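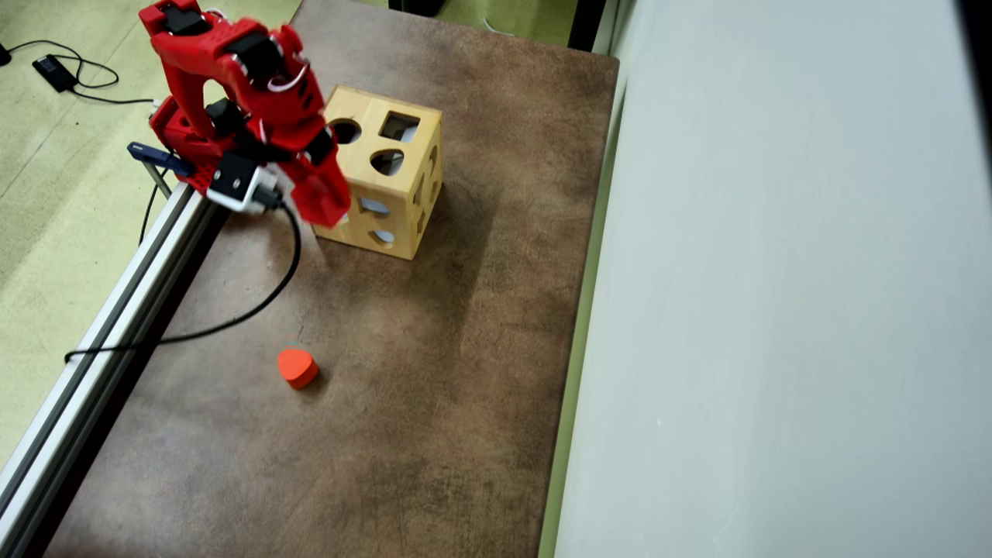 Wooden toy labelling rules to change in October

22 May 2018

Importers and makers of wooden toys will have to print the coating type and batch number on each item from October, under a revised trade standard released on Tuesday. At present the details need only appear on the outer carton.

The standard covers blocks, stacking toys, puzzles and shape sorters sold for children under five. Items with any side shorter than 80 millimetres may carry the label on a fixed tag.

Florkora, which supplies childcare centres, said nearly 70 of its lines would need new labels. The company will start with painted goods and move to oiled and unfinished timber later in the year.

Bradine, a smaller importer, said the cost would fall mostly on older stock, as cartons already in the warehouse have to be opened and each piece marked by hand. It has asked for a longer changeover period for goods landed before the start date. No decision has been made on that request.

Testing limits for lead and other metals in surface coatings are unchanged. The scratch test has been altered - samples are now drawn from 3 separate points on the toy, including one inside edge where a shape or peg passes through.

Retailers may sell existing stock without the new label until it runs out, provided the carton details are kept on file at the store. Records must be held for 5 years.

A printed copy of the standard can be ordered through the Farina trade office. Colour samples for the fixed tag are supplied with it.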